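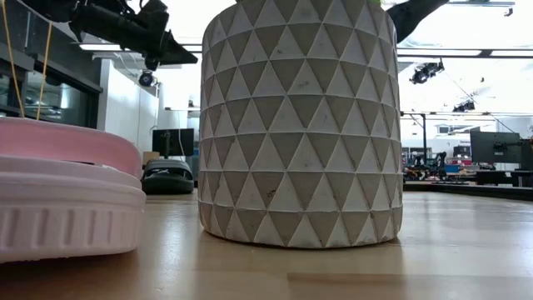 Rollow Recipe Cards

A set of 273 home recipes typed up from handwritten cards, mostly stews, flatbreads and vegetable sides. Compiled by Hawi Wako and Chaltu Gebreyes. Last changed 15 Nov 2019.

What you get

One text file per recipe: title, ingredients, method, and a "serves" line that I would not trust. Card writers seem to think a pot of lentils feeds 11. I made it and it fed five, with no leftovers.

Oven temperatures are in Fahrenheit. Where a card only said "hot oven," the field is blank. An earlier version filled those in with 375, and I can't find out who decided that or why. I took it out.

Cooking times

Copied as written. Caramelized onions in ten minutes appears on more than one card. Believe it if you like.

Testing

Kalkidan Berhe and I have cooked 31 of these. The rest are marked "untested," including the whole Kama section, which people keep telling me is the best part. Maybe so. The corn pudding in it calls for a cup of salt. 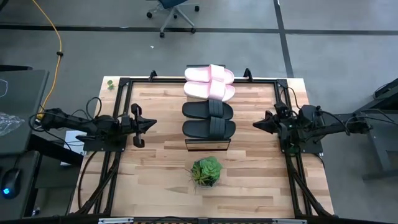
Known problems

"Cup" could be a measuring cup or a coffee cup.
Spice blends are listed by name only, with no proportions.
Two cabbage recipes are the same recipe with different titles.

Corrections

Send them to Tarek Mahasneh with the card title and what you changed. "Tastes better my way" is not a correction. Next update is planned for December.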